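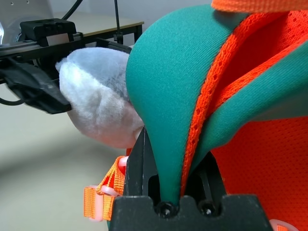

2. Material und Aufbau

Teil 2 vom Bericht, Gruppe Textil. Betreuung Mared Beddoe. Thema nochmal kurz: Rucksäcke und Taschen für kleine Kinder, was geht kaputt, was lässt sich reparieren, was nicht. Schwerpunkt bei uns Mischteile, also glatter Strickstoff plus Netz plus Gurtband plus Plastikschnalle, alles an einem Stück. Türkisgrün und knallorange ist für sowas ziemlich typisch, dazu Plüsch in Weiß und Hellgrau. Schnallen in blassem Rosa, durchscheinend. Farblich egal für uns, beim Nähgarn aber nicht (siehe 2.3).

2.1 Stoffe

Feiner Strick, glatte Oberfläche. Gibt nach, wenn man zieht. Laut Einkaufsliste Grindik, Qualität 3520, vom Restposten. Lässt sich gut nähen, aber nur mit Jerseynadel, mit der normalen gab es Laufmaschen. Haben wir am Anfang nicht gewusst, zwei Probestücke weg.

Netz: zwei Sorten unterscheiden! Einmal das feine Gewebe mit kleinen Löchern für Flächen, einmal die spitzenartige Borte, die an der Falte entlang läuft. Die Borte franst an der Schnittkante viel schneller aus. Erst umschlagen, dann feststeppen. Kleben geht nicht, der Kleber drückt durch die Löcher und wird hart.

Plüsch ist ein Thema für sich. Fasern fliegen überall rum, Maschine nach jeder Naht auspinseln. Florrichtung vorher mit Kreide auf der Rückseite anzeichnen, sonst siehts nachher fleckig aus.

2.2 Gurtband und Schnallen

Gurtband orange, gerippt, von Kravets. Enden mit dem Feuerzeug verschmelzen (draußen, nicht im Werkraum, gab Ärger). Danach doppelt umschlagen und ein Kästchen mit Kreuz nähen. Einfache Naht quer reicht nicht, die ist in unserem Zugversuch als erstes aufgegangen.

Die Schnallen sind von Bikutar, Nummer 606. Durchscheinender Kunststoff hat den Vorteil dass man Risse früh erkennt, wenn man sie gegen eine Lampe hält. Beim Auf- und Zuklicken immer am Gehäuse festhalten und nicht am Band, sonst rutscht das Band durch und die Länge stimmt nicht mehr. Ersatzschnallen müssen zur Bandbreite passen, klingt banal, unsere ersten waren zu schmal.

2.3 Vorgehen

- Teil auf den Tisch, Gurte auseinander ziehen, Schlaufen lösen
- Nähte von innen anschauen, vor allem wo Strick auf Netz trifft
- Schwachstellen mit Stecknadel markieren (keine Klammern, drücken den Plüsch platt)
- Garn zum Strick aussuchen, nicht zum Netz. Auf dem Netz sieht man die Naht eh
- Ecken und spitz zulaufende Enden zuletzt, da kommt man mit dem Füßchen am schlechtesten hin
- Probenaht am Rest, dann erst am Stück

Die spitzen Enden haben am meisten Zeit gekostet. Der Stoff wird dort mehrlagig und wandert unter dem Nähfuß weg. Mit Seidenpapier drunter gehts besser, Papier danach vorsichtig rausreissen. Für ein einziges Ende haben wir beim ersten mal mehr als 3 Stunden gebraucht, inkl. Auftrennen.

2.4 Offen

Waschversuch fehlt noch. Plan war März, die Maschine im Grutholm war aber dauernd belegt. Wir wollen wissen ob das Orange auf den hellen Plüsch abfärbt und ob die Borte sich nach dem Waschen wellt. Zugversuch an den Schnallen nur mit der Federwaage gemacht, Werte streuen stark, Tabelle kommt in den Anhang. Die Fläche aus Netz haben wir garnicht getestet, ausser auf Ausfransen.

Noch zu klären mit Frau Beddoe: Dürfen Stücke mit geflickter Schnalle überhaupt wieder raus an Kinder, oder muss das Teil immer komplett getauscht werden? Bis dahin liegen die in der Kiste »gesperrt«.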